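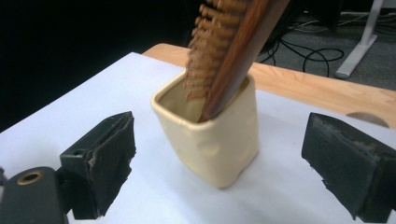 A wooden hairbrush in a square cream cup, on white paper.

Wooden brushes and where to keep them: frequently asked questions
Last updated July 29, 2023

Do I need a special holder for a wooden brush?
No. Shops will sell you one, and the Vosia stand costs 380 before shipping. We have yet to see what it does that a heavy cup doesn't.

Will any cup do?
Most won't. A tall brush tips a light cup over, usually at night. Look for a flat base and some weight. Square cups don't roll when they go over, which is about the only claim on the Hostov label we'd repeat.

Handle up or handle down?
Handle down, if the cup is deep enough. People say bristles get bent against the rim this way. Wooden pins don't bend much - they snap, and mostly when the brush gets dropped.

Does a wooden brush make hair shinier?
So we're told. The Sundau leaflet promises results in 60 days. It doesn't say compared to what. Buy one if you like how it feels on your scalp.

Why put paper under everything?
It shows what falls out when you clean the brush: lint, hair, the odd splinter. Plain white paper is fine.
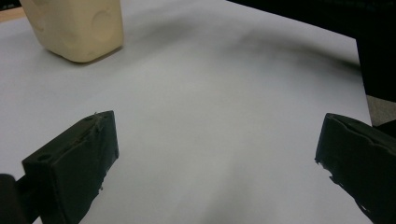
Use a big sheet and don't fuss over ripples. Tape down the corners if they bother you, then fold the whole thing up when you're done and throw it away. The "grooming mat" sold by Vik is over 8 times the price of a roll and has to be washed.

Can I soak the brush?
Please don't, whatever the video said. Wipe it with a damp cloth, dry it right away, and leave it out overnight before it goes back in the cup.

How often should I oil it?
A glossy finish doesn't need oil, and most of it will end up in your hair. For bare wood, two drops on a rag in April is what we do. We skipped it one year and couldn't tell the difference.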